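Health & Medicine > Epidemiology > Textbook chapters

Chapter 10
Sleep and Blood Pressure in Later Life

Most adults see their blood pressure rise as they get older. The arteries stiffen, the kidneys handle salt less well, and body weight often creeps up. For many years these were the main reasons given for the rise. Sleep was mentioned briefly, if at all, and usually in connection with snoring.

This chapter looks at sleep as a possible cause. It begins with what happens on a normal night. Blood pressure falls during the first hours of sleep, stays low until early morning, and climbs again before waking. The fall is called dipping. In some people it is small or missing, and these people are known as non-dippers. Section 10.2 explains how dipping is measured at home with a cuff that inflates on a timer.

We then turn to the Dokthorpe study, which will be used throughout the chapter. It enrolled 588 adults without high blood pressure and asked them to keep a sleep diary. After the first follow-up, 421 remained. The others had moved, lost interest, or could not be reached, and Section 10.4 asks how much that matters. People who drop out of a sleep study may well be the ones who sleep worst.

The Dokthorpe diaries showed that short sleepers had higher readings in the morning. A smaller study in Skidau found the same pattern, but it grew weaker once shift work was taken into account. The two results do not have to conflict. Shift work shortens sleep, and it also changes when people eat, smoke, and exercise - all of which can affect blood pressure by themselves.

Students often ask which comes first, poor sleep or high blood pressure. A single survey cannot say. Section 10.5 covers designs that can help, including repeated measurements over 17 months in the same people. You should already know the terms cohort, confounder, and relative risk from earlier chapters. If you don't, review them before going on to the first section.

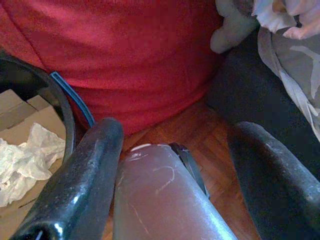 The order of the sections follows the order in which a researcher would meet these problems - first measurement, then missing data, then cause. The exercises at the end use the Dokthorpe tables and can be done with a pocket calculator.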